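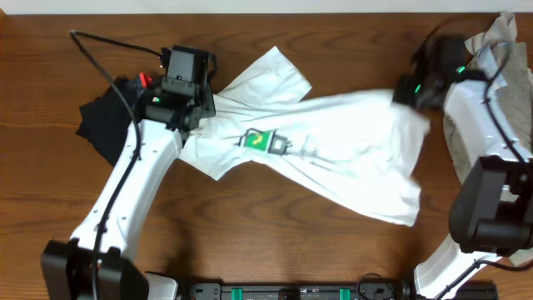 Ich falte T-Shirts seit meinem Auszug von zu Hause falsch, und zwar auf mindestens 2 verschiedene Arten. Die erste habe ich von meiner Mutter, die zweite aus dem Fernsehen, und beide führen zu demselben Ergebnis: einem Päckchen, das im Schrank sofort wieder aufgeht und sich über die Nachbarn legt.

Im Februar kam der Umzug von Pradetstead nach Balitthorpe, und mit ihm die Inventur. Schuhe, Besteck und Bücher waren schnell erledigt. Dann der Schrank. Sechzehn weiße T-Shirts! Ich bin kein Mensch, der weiße T-Shirts sammelt, ich bin offenbar nur einer, der sie überall geschenkt bekommt. Betriebsfest, Stadtlauf (nicht mitgelaufen), die Eröffnung vom Café Lucero, wo man das Hemd zum zweiten Cappuccino dazubekam, ob man wollte oder nicht.

Amado Quiambao, mit dem ich mir damals die Wohnung teilte, rollt seine Hemden. Er behauptet, das spare Platz und Lebenszeit. Ich habe es probiert. Gerollte Hemden sehen in der Schublade aus wie ein Backblech voller Croissants und haben, wenn man sie anzieht, einen Ring um den Bauch.

Also doch falten, auf dem Holztisch. Ein kurzärmeliges Hemd ist ja im Grunde ein einfaches Ding: vorne, hinten, zwei Ärmel, ein Loch für den Kopf. Trotzdem liegt es nach dem Hinwerfen grundsätzlich schräg, der eine Ärmel zeigt nach Norden, der andere in den Keller, und zieht man oben am Kragen, wandern die Falten einfach nach unten zum Saum und warten dort. Mit einem kleinen Aufdruck vorne, sagen wir einem hellgrünen Viereck, weiß man wenigstens, welche Seite man vor sich hat. Bei den unbedruckten suche ich das Etikett, und das kratzt mich aus Rache.

Was bei mir inzwischen leidlich klappt: Vorderseite nach unten, glattstreichen, beide Seiten zur Mitte, Ärmel zurückklappen, dann von unten zweimal hoch. Schwarze Sachen lege ich vorher beiseite, möglichst weit weg. Ein schwarzer Lappen neben weißer Wäsche verliert Fusseln mit einer Zielgenauigkeit, die ich sonst nur von Tauben kenne.

Für das ganze Elend habe ich ungefähr 2 Stunden gebraucht, inklusive Kaffee. Danach kam alles in einen Karton, auf den ich »Hemden, gut« schrieb. Der zweite heißt »Hemden, Setow« und enthält alles, worin ich nur noch bei meinen Eltern in Setow den Zaun streiche. Er ist der deutlich schwerere.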